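Notes from the Zakavmont open day, November

Zakavmont has been weaving kitchen linen in the same brick building long enough that the stairs dip in the middle. Once a year they let people in. I went because my sister-in-law had a spare ticket and because I own, by any fair standard, too many dish towels.

The tour starts at 10 a.m. in the yarn store, where Suqin Qiu hands out earplugs and tells you to keep your scarf tucked in. She has run the weaving floor for 22 years and has the voice for it. Someone asked whether the looms were dangerous. "To scarves," she said, and moved us along.

## The weaving floor

I'd pictured something quaint. It's loud enough to feel in your fillings. Each loom has a name painted on the side by whoever worked it first, and the one we stood next to was called Mok. Mok was having a bad morning. It stopped three times while we watched, and each time a young man walked over, tied a knot the size of a poppy seed and walked away again without any expression.

Width is a sore subject, apparently. The old looms weave narrower than modern buyers want, so the mill sells to people who like narrow towels, and there are more of them than you'd think. I learned this from a retired dentist in our group who had come for the fourth year running and corrected the guide twice.

## Checks, stripes and the argument about them

Hala Kamel designs the patterns. Her office is a former coal store with one very good window, and she keeps a drawer of 645 swatches going back to her predecessor's predecessor. She gave us a short talk on blue. Customers say they want something new, she said, and then they buy blue on white.
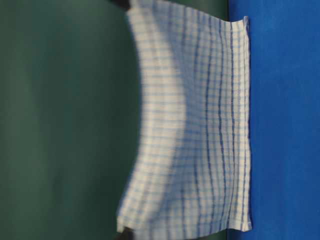
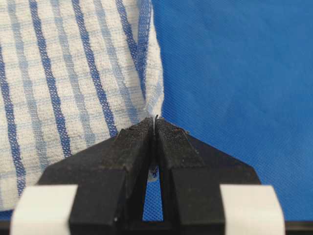
She has tried mustard. She has tried a green called Drukora, named after a village her aunt lives in, and more than 100 of those were still in the shop at a sad little discount. I bought two out of pity and they're the nicest things in my kitchen.

The dentist wanted to know if waffle weave dries better than flat. Hala said yes, for glasses no, and that she uses an old T-shirt at home.

## Lunch and the shop

Lunch was soup in the canteen, 12 dollars with bread, and you queue behind the actual staff, who get theirs free and look at you accordingly. The soup was lentil. The bread was excellent.

The shop takes cards but the machine, a Protell, sits on a windowsill where it can find a signal, so paying involves leaning across a display of oven gloves. Seconds are in the crates by the door. Get there before the dentist does.

Parking is behind the dye house. Wear flat shoes for the stairs.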